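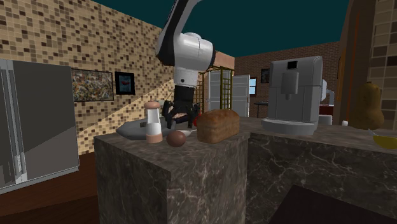

Consejos que no aconsejan: lectura crítica de la sección de pareja en la revista Plurska

Trabajo final de la asignatura Análisis de Medios
Seminario de prensa de Stirkville

1. Punto de partida

Plurska se presenta como una revista de estilo de vida "para quien piensa por su cuenta". La frase aparece en la portada de los 10 números que hemos leído, siempre en el mismo sitio. Nuestra pregunta era bastante simple: si la lectora piensa por su cuenta, ¿por qué la sección de pareja le dice cuándo contestar un mensaje, qué ponerse en la primera cena y cuánto debe tardar en reírse de un chiste?

2. Material y método

Revisamos 293 consejos. Descartamos los que eran publicidad encubierta (los que remitían a un producto de Dimaculangan, anunciante habitual) y nos quedaron 235. Cada uno se clasificó según dos criterios: a quién se le pide que cambie y en qué se apoya la recomendación. Dos integrantes del grupo codificaron por separado y discutimos los desacuerdos, que fueron más de los que esperábamos. La categoría "apoyo en expertos" dio muchos problemas. ¿Cuenta como experto alguien que firma como "coach de vínculos"? Al final decidimos que sí, con bastantes reservas.

3. Resultados

La mayoría de los consejos piden el cambio a la lectora. Al otro miembro de la pareja se le trata como al clima: hay que preverlo y llevar paraguas. Solo ocho textos proponen hablar del problema con la persona implicada, y uno de ellos recomienda hacerlo "sin que se note".

En cuanto a las fuentes, la fórmula preferida es "los estudios dicen". No encontramos ninguna referencia que permitiera localizar esos estudios. Tampoco coinciden entre ellos: en un número los estudios dicen que los celos enfrían la relación y en el siguiente que un poco de celos la aviva — la misma página, la misma tipografía, ninguna nota de rectificación.

4. Comparación con Stinow

Leímos también algunos números de Stinow, que se anuncia como la alternativa crítica. El tono es otro, más irónico, y se usa la palabra "empoderarse" con mucha soltura. Los consejos se parecen demasiado. Donde Plurska dice "sorpréndelo", Stinow dice "sorpréndete a ti misma" y a continuación propone el mismo plan de fin de semana. No codificamos este material, así que lo dejamos como impresión de lectura.

5. Límites

La muestra es pequeña y no sabemos cómo se leen estos textos. Puede que muchas lectoras los tomen a broma, y en clase se nos objetó eso mismo. Nos parece una objeción razonable, aunque la revista no da ninguna señal de estar bromeando. Faltarían entrevistas, que no tuvimos tiempo de hacer.

Queda pendiente revisar la sección de cartas. Sospechamos que parte de ellas se escribe en la propia redacción, por el parecido de estilo, pero no podemos demostrarlo con lo que tenemos.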